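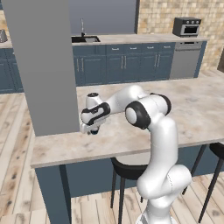 Dull marks on a marble island top - reseal or repolish?

Posted in Kitchens and Laundries, Jan 13, 2023

Preben Hauksdóttir

We moved into a place in Clornley with a kitchen island that has a pale marble top. It has never had much done to it as far as I can tell. The previous owners left a half-used bottle of Brilex stone sealer under the sink and no instructions.

The problem is a patch of dull marks near the end where we cut fruit. Some are rings from glasses, some are just blotches. They don't show when you look straight down, but from the side with the window behind them they are very obvious. You can't feel anything with a fingernail except on one of them, which is slightly rough. I've tried dish soap, bicarb paste and a microfibre cloth. The bicarb did nothing, or maybe made one spot a bit worse.

There is also a yellowish stain, old I think, beside the cooktop. It could be oil. It doesn't wipe off either.

A stone bloke quoted me $300 to come out and "refresh" the top, but he was vague on the phone about what that meant. He said sealing would be included. Would sealing fix the dull marks? If it would, I'd rather use the bottle I've got. I'm also wondering if I should just have the whole thing honed and stop worrying about it. We have kids and lemons are not going to be banned from the house.

Tanner Chisholm

Sealing won't fix them. What you've described is etching, where acid from lemon, wine, vinegar, tomato and so on has eaten a little of the polished surface. The sealer soaks into the stone and slows down staining. It doesn't sit on top and it won't stop acid or put a shine back.

Your two problems need different treatment.

For the dull marks, buy a marble polishing powder (tin oxide is the usual one) from a stone supplier. Hardware shops mostly don't carry it. Dampen the spot, put on a small amount of powder, and rub in circles with a damp felt pad or a folded bit of old towel for a few minutes. Wipe off, dry it, check it from the side with the light behind. Repeat if it's improving. Start on a mark at the back so you know how it behaves. The rough one may be too deep for powder alone. That needs to be taken back with a fine wet abrasive first, 600 grit and then finer, and I wouldn't do that by hand on a polished top unless you're happy to live with a visible patch.

For the yellow stain, use a poultice. Mix bicarb and water to about the thickness of peanut butter, spread it over the stain, cover with cling wrap, tape the edges and leave it overnight. Take the wrap off and let the paste dry fully before you scrape it away with something plastic. Old oil can take several goes. Don't use anything with vinegar in it, and skip the spray cleaners that say "citrus" on the label.

Seal last, once the stain is out. If you seal over it you lock it in. To see if it needs sealing at all, leave a few drops of water on the surface for a while. If the stone goes darker underneath, it's thirsty.

As for the $300, ask him if that covers mechanical polishing or only a clean and seal. If it's the second one, do it yourself. If he's polishing the whole island for that, take it.

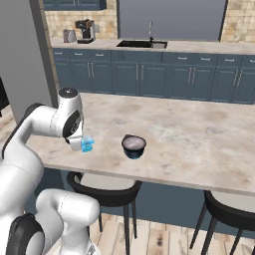
kennedy_renos

Agree with most of the above. I'd go honed in your position though. We had ours done when we redid the kitchen in Kennedy, 11 years ago now, and it still etches but you hardly notice because there's no gloss to lose. It does take stains a bit more easily, so we seal it every March. It cost more than $600 back then and the dust was minimal because they worked wet. Put sheets over the cupboard fronts anyway, the slurry gets everywhere.

Be careful with old sealer. If that bottle of Brilex has been open for years I'd bin it - ours went cloudy and left a smeary film that took ages to get off.

sal.p

just use coasters and a chopping board. I use Tremuvora spray on mine and it comes up fine, but mine might be engineered stone, not sure

Preben Hauksdóttir

Thanks all. Rang him back and it is only a clean and seal, so I've said no for now. Have ordered the polishing powder and the poultice is on the yellow stain tonight. Will have a think about honing once I see how the rough mark goes.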